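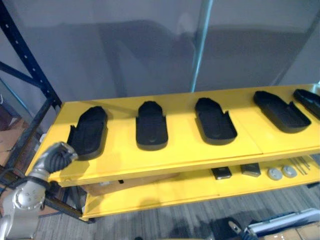 Collection for the Tanoli shelf task started in August and is now at 2899 recorded runs. An operator drives the arm by hand through each run, and the joint angles, gripper position and camera video are saved together for the learning system. The work is done at the yellow two-tier shelf, with the black tray-like holders set out in a row along the top and the blocks, discs and thin metal rods kept on the tier below. Holders are turned to a different angle between runs – the model did badly on our first set, where every holder faced the same way.

Each operator session lasts 90 minutes, with a break in the middle. Runs longer than 25 seconds are flagged and checked before they go into the training set. Failed grasps are kept too, under their own label, and Hunix has asked for more of them.

Vostix will train the next version once the rod runs are finished. There are 21 layouts left on that list. The Doditz bench stays closed to other projects until then – please book the small bench for anything short. Operators who still have unlabeled runs from last month should clear them before starting new ones.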